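Le car pour Plevska partait à six heures quarante-huit. Il restait une heure et quinze minutes, et la valise était toujours vide.

Elle avait tout posé sur le lit du petit, par-dessus la couverture aux étoiles. C'était plus simple que par terre. Il dormait encore dans l'autre chambre, une chaussette au pied, l'autre perdue.

Sa sœur avait écrit la veille : prends du chaud, en août il pleut ici. Elle avait donc sorti les manches longues — celles de l'an dernier, un peu courtes maintenant.
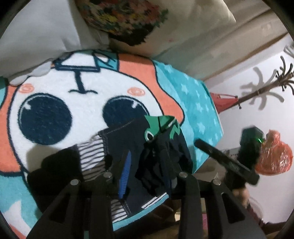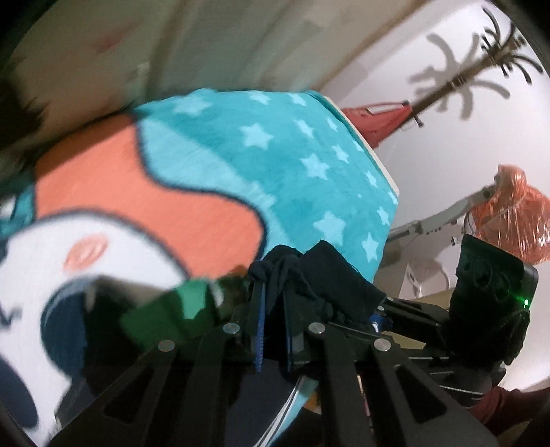
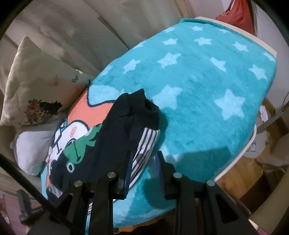
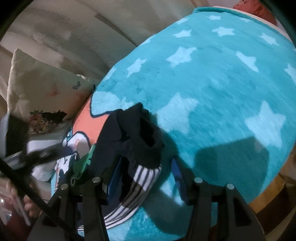
Elle plia le premier haut en trois, le déplia, recommença. Dans la cuisine, la radio donnait la météo des côtes. Elle pensa au billet, vérifia sa poche. Place 34, côté fenêtre. Il voudrait compter les camions.

La valise ferma du premier coup. Elle la rouvrit pour y glisser le livre du soir, puis s'assit au bord du lit et passa la main sur la couverture. Trop grosse pour le voyage. Il allait la réclamer dès l'autoroute.

— On part ? demanda-t-il depuis le couloir.

— Mets tes chaussures, dit-elle.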